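Toys and Everyday Materials in Early Learning
Session 7: Alphabet Blocks on the Table
Handout prepared by Edgars Kalniņš. Course leader: Ville Lindqvist

Before the session

Please read the Salminen chapter on letter knowledge, pages 96 and following. If you missed the session about sorting and matching, borrow the notes from a colleague, as we use the same words today (set, attribute, odd one out) and I will not define them again.

1. What we mean by alphabet blocks

In this course an alphabet block is a small wooden cube with something to read or to name on its faces. Most sets mix three kinds of faces: letters, numbers or signs, and small pictures. The child can therefore use one and the same cube in several ways, and the teacher must decide which way is today's way. With the smallest children I prefer to decide nothing and only watch.

A set is seldom the alphabet one time from A to Z. Some letters come twice, others may be missing, and which letters you can have at the same moment depends on which face is up. This surprises students when they try to spell a prepared word in front of a group. Check your word before the children come in.

2. Spread or stack?

Many adults begin with a tower. It is a good activity, but it is a building activity, and the letters play almost no role in it. For letter work we spread the blocks flat over the table, with space between them, so that a child can see many faces at once and can take one without knocking over the others.

Some practical points for the spreading:

Use a plain table. A patterned cloth makes the pictures on the blocks hard to find.
Do not put the letters in rows. A row looks like a finished task, and children are careful not to disturb it.
Leave some letters turned sideways or upside down. Turning a letter until it is right is a large part of the learning.
Let a few blocks lie far from the rest. Children who are shy about the middle of the table will often start there.

3. Letters that change when they turn

Take a moment with this part, it comes back in the written task. A cup is a cup from every side, but a letter is not so patient. N on its side can be read as Z. W upside down is M, and a W on its side comes near to E, above all when the letter is drawn with thick lines. Adults solve this from habit. A child of four has no such habit yet, and the answer "E" for a turned W is a sensible answer. Write it down in your notes as an observation, do not mark it as a mistake.

X, on the other hand, hardly changes, and this is maybe why so many children name it early. Compare also U with C and N in rounded lettering.

4. Color as help and as trap

In the set we work with, the letters come in red, blue, green and yellow. Color makes sorting easy, and for a first meeting this is useful. But watch what the child is sorting. If you ask for "all the same" and you receive all the red ones, the child has answered well, only to another question than yours. Trullier calls this the louder attribute – the color speaks louder than the shape. To make shape louder, offer only blocks of one color, for instance a red U, a red X and a red E, and ask again.

Yellow deserves a special note. Light letters on wood are weak in contrast, and a worn face can be difficult even for you. Test the yellow blocks from a child's seat and in the light you will really have.

5. Pair exercise

Work in pairs at one table. One person is the child, the other is the teacher.

a) The teacher spreads the blocks as in part 2. The child sits opposite.
b) The child looks, hands in the lap, and says aloud every letter that can be read without turning the head.
c) Change seats and do it again. Note which letters were lost or changed.
d) Find two blocks that lie side by side and make the start or the end of a short word. Do not move them. What would the next block have to be?
e) Write 3 sentences about what you noticed. Full sentences, please.

Do not tidy the table between c) and d).

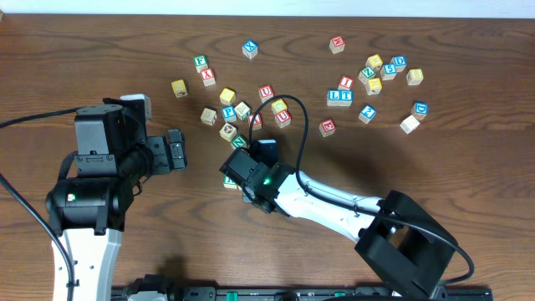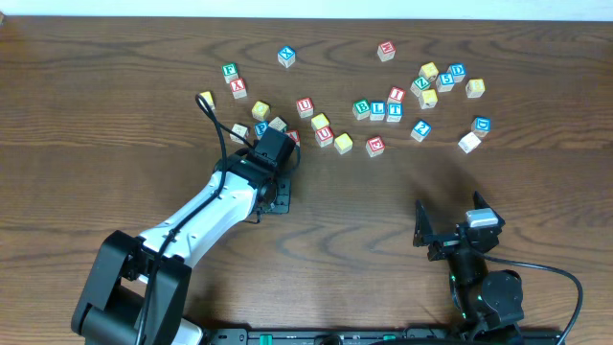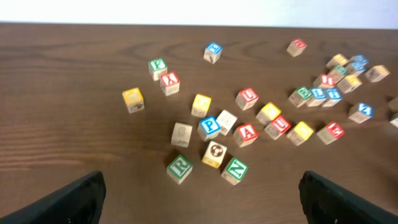
Fig. 1–3. Alphabet blocks spread on a wooden table. L and T lie side by side in Fig. 1 and 2.

6. Written task

Choose one age group and describe a letter activity with spread blocks, 700 words at most. Say where the children sit and which faces they meet first. Use at least one idea from part 3. Hand it in to Ville Lindqvist before we start with magnetic letters.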